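グリッパー2種、薄物でどこまでいけるか　Warnorcombeの評価担当に聞く 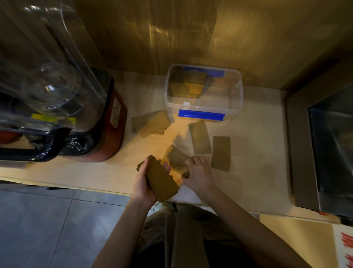 先に読んだ同業の読者からは、薄いものは吸着で決まりだろう、爪で挟む比較に時間をかける意味がわからない、という感想が届いた。たしかにそう思う人は多い。取材に行く前は筆者もそっち側だった。

Warnorcombeの評価室。夕方、打ち合わせと打ち合わせの間に時間をもらった。担当者は名前を出さない約束。早口。メモが追いついていないところは、ご容赦を。

比べているのは、Grikarの平行2指グリッパーと、Widedanceの柔らかい指のついたやつ。アームは共通、コントローラーはKolář。対象は薄いシート状の食材で、四角くて、重なるとくっつく。

「吸着はね、最初にやりました。やったんですけど、表面が平らじゃない。反ってるのもある。パッドの縁から漏れるんですよ。漏れると真空計の値がふらふらして、つかんだ判定が信用できなくなる」

で、挟むほうへ。ただ、挟むには縁が浮いていないといけない。平らに置かれた1枚は爪の入る隙間がない。担当者は机の上のコピー用紙を指で押さえて、すっと手前に滑らせてみせた。紙の真ん中がふくらむ。

「人間はこれを考えずにやってる。押して、ずらして、浮いたとこをつまむ。この動作をまずロボットに真似させました。Grikarは指先が硬いんで、押す力がそのまま通る。位置が合ってるうちはこっちが速い。合ってるうちは、ね」

合わないとどうなる？

「天板をこする。音でわかります。いやな音」

Widedanceのほうは指先が曲がるので、高さの誤差をかなり吸ってくれる。そのかわり、めくる動作が毎回すこし違う形になる。再現性を数字で出せと言われると困る、とのこと。

数字の話。同じ条件で36回ずつ、平置きの1枚を持ち上げて箱に入れる試験をした。Widedanceは29回成功。Grikarの数は、設定を途中で直してしまったので出したくないそうだ。

「途中で爪の先端を替えたんです。替える前と後を足した数なんて意味ないでしょ。やり直します。来週か、再来週」

失敗の中身も聞いた。多いのは2枚いっしょに持ち上げるやつ。落とすより厄介だという。落ちたらカメラで見える。2枚重ねは上から見てもほとんどわからない。厚みを指の開き幅で測ろうとしたけど、柔らかい指だと開き幅そのものがあてにならない。ここはGrikarの勝ち。開き幅の値がきれいに出る。

カメラについて。最初は天井に固定の1台だった。手首が対象にかぶって、肝心の瞬間が見えない。それで頭の高さから手元を見下ろす位置に移した。人の作業を記録した映像と見え方を揃えたかった、というのもある。

「透けるんですよ、シートが。半透明のものは深度が抜ける。抜けた穴を埋める処理を入れると、今度は縁が丸まる。縁がいちばんほしいのに。照明を斜めから当てて、影を手がかりにするのが今のとこ一番まし。まあ、現場で同じ照明が使えるかは別の話で」

透明な容器も似た問題があるという。壁が見えない。指が当たってから気付く。いまは容器の位置を手で教えて固定している。「ずるです」と笑っていた。

左右の役割分担も課題。人がやると、片手で束をそろえて持ち、もう片方で1枚ずつ取る。束の手はじっとしているようで、実際にはちょっとずつ持ち直している。双腕で同じことをやらせたら、束を持つ側のほうが先に破綻したそうだ。枚数が増えて厚くなるのに、握る力の指令が一定のままだったから。

「取る側ばっかり調整してたんです。持つ側は固定治具みたいなもんだと思ってた。ぜんぜん違った」

Kolářのコントローラーはどうか。力制御の周期には文句なし。不満は設定画面。グリッパーを付け替えるたびに手先の重さと重心を入れ直すのだが、保存したつもりで保存されていないことがある。確認のダイアログが出ない。交換作業じたいは2人でやって30分もかからないのに、そのあとの確認で午前がつぶれる、と。

結局どちらを選ぶのか。しつこく聞いたが、はっきりした答えはなし。

「爪をGrikarにして、先端だけ柔らかい素材を貼る、っていうのを試作してます。両社には怒られるかもしんないけど。厚みは測れて、こする音もしない、そこまで行けば。今の感触だと、いける気はしてます。気がしてるだけ」

剥がれないのか、と聞くと、剥がれるそうだ。貼り方で寿命がだいぶ変わる。接着剤は食品に触れてよいものしか使えないので、選択肢が少ない。機械的に留める形も図面はできてるが、先端が厚くなると今度は下に入らない。堂々めぐり。

冒頭の読者の感想を伝えてみた。担当者はうなずいて、平らで乾いた均一なものなら自分も吸着にする、と即答だった。

「反りの小さいロットだけ吸着に回す案もありますよ。見分けるカメラがまた要るんですけどね」

ここで次の打ち合わせの人が来てしまい、時間切れ。先端を貼り替えた爪の結果は11月に出るとのことなので、また聞きにいきいます。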